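Folding the green towels

I put off the towel shelf until January, and by then it was bad. Every time I pulled one towel out, two more came with it. The shelf is 40 centimeters deep, measured with the tape from the junk drawer, and I had been folding everything into fat squares that stuck out past the front.

Erlinda Dagdag, who used to live downstairs from me, folds hers into long strips first and then rolls or stacks them depending on the space. She showed me years ago and I didn't keep it up. I called her to ask how it went and she told me to stop shaking the towels out in the air and do it all on a table. So I've been doing that.

A table does help. On the bed the cloth sinks in and you can't get a straight edge. On something flat and hard you can push the wrinkles out toward the sides with your hand. I don't iron towels and I'm not going to start.

The steps, as I do them now:

Lay the towel out and find the long sides. Pull the corners until they look square. If it has been sitting in the basket overnight it will want to curl, so give it a minute.

Fold the far side toward you, or the near side away from you. I've tried both and it doesn't matter. What matters is stopping short of the opposite border, so you can see both stitched edges and check that they run the same way.

Smooth it from the middle out. Then decide if it's going on the shelf as a strip or getting folded again.
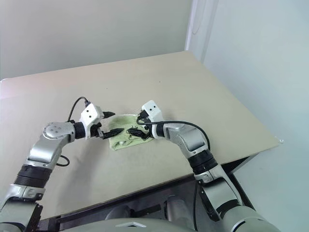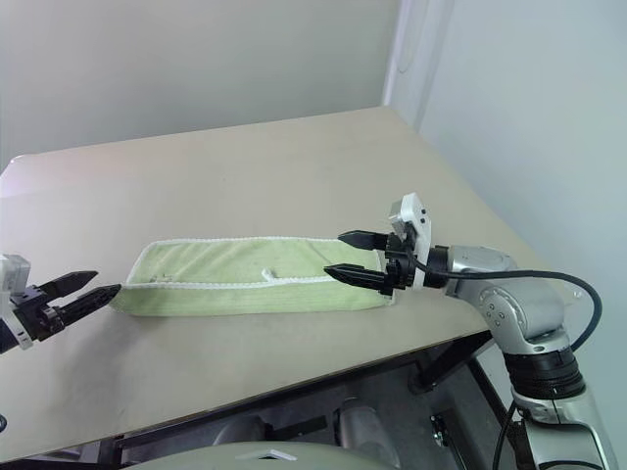

The light green towel, crumpled in the first photo and folded into a long strip in the second.

The strip is the part I like. If the border is straight there, the rest comes out fine, and if it's crooked you may as well open it up and start over. I used to try to fix it on the last fold and it never worked.

Tags are a small problem. If one ends up on the outside it catches on the next towel in the stack, so I turn the towel around before the last fold and tuck that side in. Yuxi cuts hers off. I leave mine on for the washing instructions, which I have read maybe once.

I did the whole shelf in 45 minutes, with a break for coffee. The bath sheets took the longest and I'm still not happy with them. They're too wide for the strip method unless you fold them in half first, and then they get thick – three of them fill the space that five of the smaller ones do. I moved them to the bottom of the closet for now.

The washcloths went into a Skima bin I already had. I don't fold those.

Next is the sheets. I have a fitted one that has beaten me every time, and Normand says he just balls his up and closes the door on it. I may do the same.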